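Chapter 2
Working on Coloured Grounds

What you'll get from this chapter

By the time you reach the exercises at the back you should be able to choose a ground colour on purpose, lay it evenly on paper or board, and judge your lights and darks against it. You'll need the sketchbook you started in Chapter 1, so keep it within reach.

I came to coloured grounds by accident. I was twenty minutes into a still life class in a draughty room in Avine, and I'd run out of white paper. The only thing left in the cupboard was a stack of sugar paper in a dull, brownish pink, the sort of colour you'd never pick. I grumbled, taped a sheet down and started drawing my jug and two onions. Within a few minutes I'd stopped grumbling. The jug looked round! I'd put down a bit of charcoal for the shadow and a bit of chalk for the shine, and the paper had done everything in between.

I've hardly drawn on white since, and I've been a bit of a bore on the subject (ask anyone who has shared a studio with me at Onon). So be warned, I'm going to go on about it for a whole chapter.

What a ground is

A ground is whatever your picture sits on. If you buy a pad of cartridge paper, your ground is the paper. If you brush a thin layer of ochre over a primed board and let it dry, your ground is the ochre. People also say "toned ground" or "tinted ground", and some teachers are fussy about the difference. I use "coloured ground" for the lot, and I'll stick to that all the way through the book.

White is a ground too, and it's worth saying so early on. It's the brightest thing you own. Every mark you make on it is darker than what was there before, so you spend the first half hour covering things up. Beginners often end up with pale, nervous drawings on white paper, and I think a lot of that is down to the glare. You put down a perfectly sensible mid grey, it looks like a thundercloud next to all that white, and you rub it out again.

Start on a middle tone and you can go both ways. Light marks show and dark marks show. Anything that matches the ground you can leave alone, and leaving things alone is a skill I'd like you to practise as early as possible.

Warm or cool?

This is the question I'm asked most, usually by someone holding two tubes of paint and hoping I'll just point. My first answer is to try both. My second is to look at the biggest area of colour in your subject and then pick a ground from the other side of the wheel. A green landscape over a reddish ground has a lovely hum to it where the red peeps through. The same landscape over green can go a bit flat, though I've seen it done beautifully, so don't take that as law.

Small, strong colours are a good test. Pinks, oranges and sharp yellow-greens shift a great deal depending on what's behind them, and blue is particularly bossy. Put a warm pink against blue and it gets warmer still.

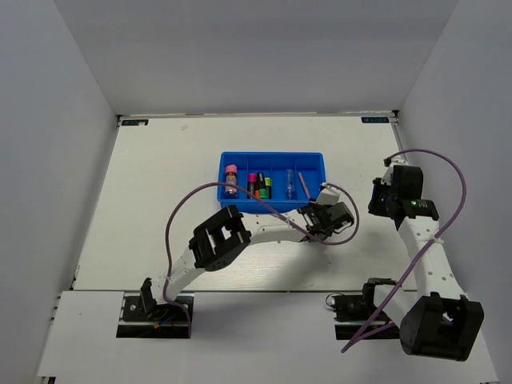 Laying your first ground

Use acrylic for this one, even if you mean to paint in oils later. It dries quickly and you can work over it with nearly anything. You'll want a wide soft brush, a jar of water, a rag and a piece of primed board. Mine is usually 12 by 16 inches, but use what you have.

Squeeze out some burnt sienna and let it down with water until it's like thin cream. Brush it on from side to side, then straight away from top to bottom, and don't go back to fiddle once it starts to drag. Wipe the puddles at the edges with your rag. Then leave it for 15 minutes and make yourself a cup of tea. If it's still tacky when you come back, have another cup.

You'll probably get streaks. I like streaks, and I've been known to put them in deliberately, but if they bother you a second thin coat will calm them down. Don't try to fix it with one thick coat. Thick acrylic goes shiny and slippery, and pastel or charcoal will skate straight off it.

Try this before you read on

Cut four small pieces from the same board. Leave one white, and paint the others in a warm brown, a mid grey and a dull blue. Now paint the same lemon on all four, using the same tubes and the same brush. Do them one after another on the same afternoon so the light doesn't change too much, and put them in a row on the shelf when they're dry.

Write a line in your sketchbook under each one about where the ground still shows and whether you like it there. We'll come back to these lemons in the section on edges, so please don't throw away the ugly one.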